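Brirneck Community Kitchen - progress report, second period
2010-10-02

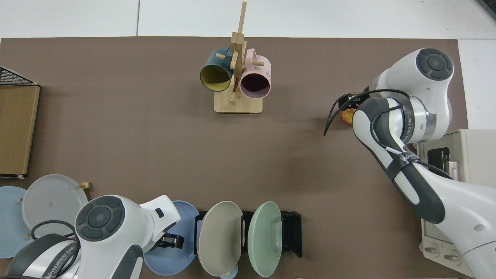
Short one this time, the full figures follow with the March report. Main points since the last update.

Lunches. Running as planned at the Isamora site. Served 3,000 meals so far this grant year, on target. Soup days are the busiest, Chu Street site slower than we hoped. Bus route changed in summer and a lot of the older people there now have to walk up from the main road. We have asked the bus company about a stop. No answer yet.

Cooking classes. Second course finished, 18 signed up and most stayed to the end. Third course is full with a short waiting list. People want more on cooking for one and using up leftovers, less on baking. Have changed the plan to match. Recipe sheets still need to be re-typed in large print, this is behind, my fault.

Equipment. Grant money for the freezer is spent, invoice attached. The Varnumeo stove was delivered 9 days late and the gas fitter had to be rebooked, which cost us a week of hot lunches at Chu Street (cold plates went out instead). Mugs, plates and storage came in under budget. We would like to move what is left on that line to pay for a second sink tap and a new seal on the walk-in door. Please confirm thats ok in writing.

Staffing. Part-time cook post filled. Still short one driver. Have advertised twice, two replies, neither had a clean license. Until then the kitchen staff are taking turns with the van and it is eating into prep time.

Food safety. County inspection done, passed. 3 small items to fix: hand wash sign, thermometer log not filled in on weekends, gap under the back door. First two are done. Door is waiting on the landlord.

Spending. Slightly under overall. Food costs up, mainly dairy and cooking oil. Fuel also up. Rent unchanged untill spring.

Next period: start third course, finish recipe sheets, hire driver, get a decison on keeping Chu Street open five days or going down to four. Would like to talk that one over by phone before we put anything to the board.

Receipts and attendance sheets in the mail.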